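The woman who runs the kitchen at the Marín guest house in Kokcombe buys her food twice a week and throws very little of it away. She has cooked there for 11 years. Before that she worked in a school canteen in Jovcombe, where the waste went out in bins every afternoon.

"It bothered me, but I was twenty-three and it was someone else's food," she says. "When you do the ordering yourself you see the bills."

We talk at the back table after breakfast. The house has 8 rooms and most guests are walkers, who eat early and eat a lot. Dinner is one dish, with a second for anyone who asks before noon. She used to offer four.

"Four dishes meant four lots of vegetables, and half of them sat there. I was cooking soup every day to use things up. People got sick of soup."

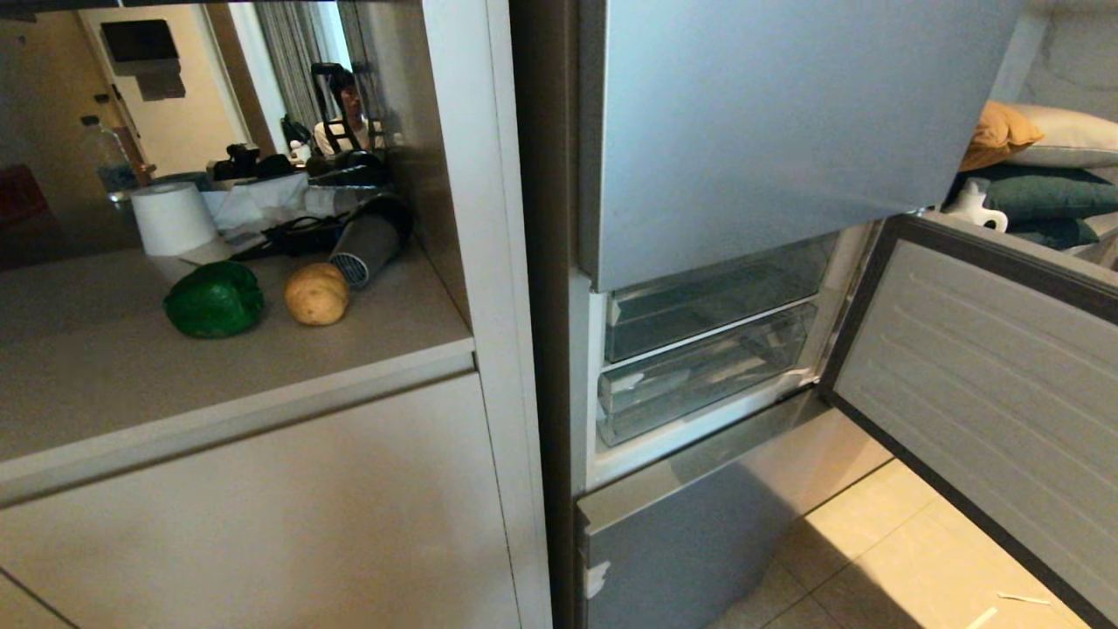
Her first winter went badly. The owners had her write down everything that was binned, and by April the list came to 1,992 separate items. She still has the notebook. Most of the entries are bread, salad leaves and cooked rice.

Bread was the easiest to put right. She now buys it from Fokel, a bakery on the Jovcombe road, and slices and freezes half the order the day it comes in. Salad she buys as whole heads. Rice she weighs, at 60 grams a person dry, and she says no one has yet asked for more.

"I offer potatoes as well, mind you. Nobody leaves my table hungry."

Does she plan menus in advance? Only as far as the next delivery. She writes the dinners on a card and crosses them off, and the last meal before shopping is always a pie or an omelette.
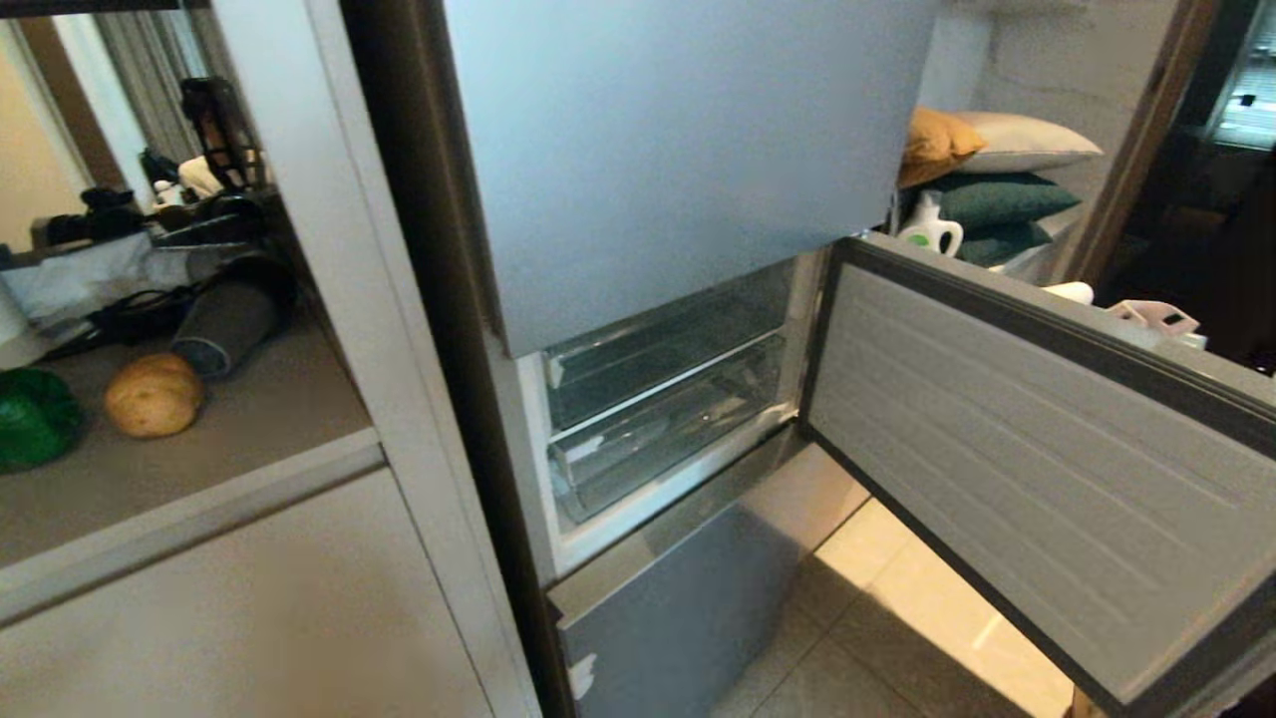
Clear drawers make it easy to see what needs buying.

She is doubtful about most advice on the subject. Date labels she reads but does not always follow for vegetables, though she is strict about meat and fish. Storage boxes she thinks are mostly a way of forgetting things. A roll of masking tape and a pen do the job for her.

What would she tell someone cooking at home for two? "Shop with a list and eat your dinner before you go. And cook the thing you bought first. My mother did that and she never called it anything."

She has onions to peel by eleven, and a delivery is due at the side door.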